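Budget the Fingers Before the Arm
September 24, 2025

Equipment requests for robot cells have a standard shape by now. There is a line for the arm, a line for the controller, a line for the safety scanner, and at the bottom a line called "tooling and misc." with a round number in it. My argument is that the bottom line should be written first and the arm priced last.

I have worked on the planning side of small automation projects for long enough to have signed a few of the bad ones. The arm is the part everybody compares. Payload, reach and repeatability sit in a table, the vendors quote against the table, and the spread between quotes is small. The part that touches the product gets no table. It is treated as a consumable when it is cheap and as an engineering detail when it is expensive, and in both cases it is left out of the capital request.

The packing cell at our Pladesia site is the case I know best. The request covered one arm, one gripper body, a wrist camera and installation. Fingers were assumed to come with the gripper, and a set did. They suited the sample cartons used at the vendor's demonstration. They did not suit the cartons we bought from Uvwood, which have a thinner wall and a fold that moves when it is pushed. The first 21 working days after handover went to finger geometry, and none of that labor had a cost code.

Molded plastic fingers are a sensible choice for this kind of work. They are light, they give a little, and a damaged one can be replaced in minutes. They also pick up scuffs and drift from the shape they were taught with, so they have to be stocked and inspected, and the inspection has to be on somebody's schedule. We now hold 3 spare pairs per cell. The figure came from purchasing lead time, and I would expect another site to arrive at a different one.

The camera deserves the same treatment. A wrist camera is bought as a single item and then needs lighting, a lens cloth, a calibration target, storage for the recordings and hours from a person who will look at them. White packaging is a hard subject at close range. The folds read as soft changes of gray, and a vision routine that did well on printed cartons may have little to work with. If the product is white, the budget should contain a lighting trial before the camera model is fixed.

Buzatu, which integrated the cell, offered a one-day trial on our own cartons before purchase. We declined it to save the fee. I supported that decision at the time and consider it the worst one in the project.

The usual objection is that a detailed tooling budget makes the total look higher and the request harder to approve. It does make the total look higher. The money is spent in either case, and the only choice is whether it appears in the request or in the maintenance account the following year. Our cell was approved at 100 percent of the requested amount, with tooling at a token value. The maintenance account paid for the rest. 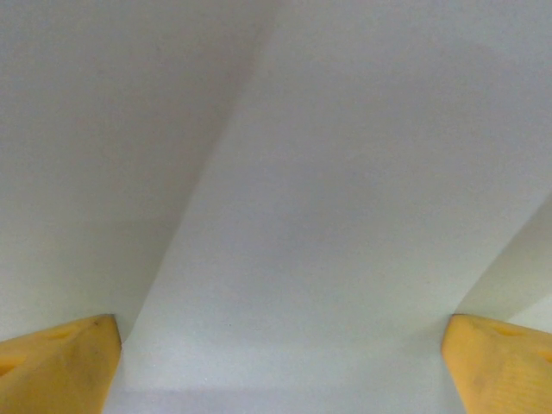

When should the tooling money be committed?

After the trial on production material and before the arm is ordered. Finger size and camera placement affect payload and reach, so an arm chosen first may turn out to be the wrong one.

For the second cell, at Tadum, we are following that order. The carton samples go to the integrator in October, the finger design is frozen after the trial, and the arm is quoted against the finished tool weight. The draft request has 73 lines, most of them small. Finance has asked for it to be shortened. I have asked that the lines be grouped under headings and kept, with finger spares and inspection hours under a heading of their own.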